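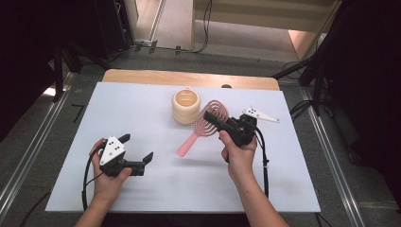
A hairbrush is a handled brush used for smoothing, untangling and shaping the hair. It is among the most ordinary of household belongings, found on dressing tables, in handbags and at the bottom of more than one swimming bag, and most people own several in the course of a lifetime without giving any of them a great deal of thought. It differs from a comb in having its bristles or pins set over a broad head, where a comb has a single row of teeth.

Parts

The two main parts are the handle and the head. The handle may be straight, tapered or shaped to the palm, and in cheaper brushes it is usually moulded in one piece with the head. The head carries the bristles, which may be boar hair, nylon, wire or moulded plastic, and these are either fixed straight into the body or set into a soft rubber cushion that gives a little as the brush meets a knot. Some pins have small rounded tips, kinder to the scalp, though the tips do come off with age and a brush that has lost a good many of them is best replaced.

Types

Paddle brushes have a wide, flat head and suit long, straight hair. Round brushes are used with a dryer to put in a curl or a bit of lift at the roots. Vented brushes have gaps right through the head so that warm air can pass, and they dry quickly after washing too, a quiet blessing in a damp bathroom. A further group, usually sold as detangling or wet brushes, has an open head in place of a solid back. Some of these are made with a curling, spiral pattern, and they are often sold in cheerful colours, pink being an old favourite. Bristles on brushes of this sort tend to be thin and bendy, and many families keep one just for after the bath.

Use

The usual advice is to begin at the ends and work upwards in short strokes, holding the hair above a tangle so that the pull isn't felt at the scalp. Curly hair is generally brushed or combed when damp, with a little conditioner left in. The old rule of a hundred strokes at bedtime is still repeated fondly by grandmothers, but there is no need to follow it – a few gentle minutes will do very nicely for most heads.

Cleaning and keeping

Loose hair can be lifted out with the tail of a comb. The brush is then washed in warm water with a drop of shampoo, rinsed, and left bristles down on a towel. Wooden and cushioned brushes shouldn't be soaked, as water gets in behind the pad and stays there.

Between uses a brush may lie flat on the table or stand handle down in a cup or jar. A ribbed cup does well for this, being easy to pick up with wet fingers, and it should be heavy enough not to topple when a large brush leans to one side.

In local collections

The household museum at Uvthorpe holds 182 brushes and combs, most of them given by Efa Gittins, with 6 silver-backed dressing sets among them. Her friend Caradog Sayce wrote the handlist, which has over 80 pages and remains very pleasant reading – his notes on travelling brushes are especially full. Part of the collection goes to Prarnthorpe each October for display.

See also

Comb
Dressing table
Hair care

Page last edited 24/09/2025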